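Search this site Enter keywords Go
Last updated October 25, 2021

Handheld Gripper Demonstrations for Tray Loading
Project report, Moveck student group
Hanne Kiiskinen, Géza Veres, Washington Rezende
Supervisor: Zoltán Boros

1. Task

The task is to place small household items inside the rim of a tray and remove them again. The group chose to record demonstrations with a two-finger gripper carried by hand and to train a policy on the recordings. This report covers the tool, the recording procedure and the first training set. Work on the arm itself is covered in the Stivine report.

2. Tool

The fingers are flat black pads on printed mounts. Threaded inserts were pressed into the mounts with a soldering iron. Two of the first batch went in crooked and were reprinted. The camera sits behind the fingers and looks forward, so that both pads stay in view through the whole stroke. An earlier bracket, drawn by Jenő Csonka, placed the camera lower. It gave a better view of the contact point but lost the far side of the tray during the approach, and it was dropped.

Finger travel is read from the images. Each pad is located in every image and the gap is computed from a calibration done at the start of a session. The calibration has to be repeated after any screw on the mounts is touched.

3. Recording

All episodes were recorded at a white table. The tray was moved and turned between episodes so that the policy would not learn a fixed position. An episode starts with the fingers open over or beside the tray and ends when they are open again and clear of the rim. 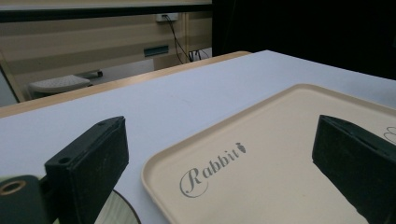
Operators were asked to approach at an even speed and to pause before closing. The pause was added in the second session. Without it, the closing motion overlapped with the descent and the start of the grasp was hard to label. Three operators took part, and each recorded in blocks of 10 episodes with a break between blocks.

4. Data

The group recorded 204 episodes. Of these, 169 were kept. The rest were rejected for lost tracking, for a pad leaving the image, or for an item dropped outside the tray. After resampling, the kept episodes gave 2703 labeled segments. Labels were made by one person and checked by another — disagreements were mostly over where the approach ends.

5. Problems

Tracking was weakest over plain surfaces. A pale tabletop offers few features, and the pose estimate drifted when the tool was held low and level. Tilting the tool so that part of the room stayed in view reduced the drift. Tray rim contacts are also a problem. A light touch on the rim shifts the tray, and the labels have no category for this.

6. Remaining work

Rim contacts will be labeled separately. The pad calibration will be moved into the recording script. Washington Rezende will repeat the low-angle episodes with a patterned mat under the tray and compare the drift with the values in section 5 of the Flunton notes.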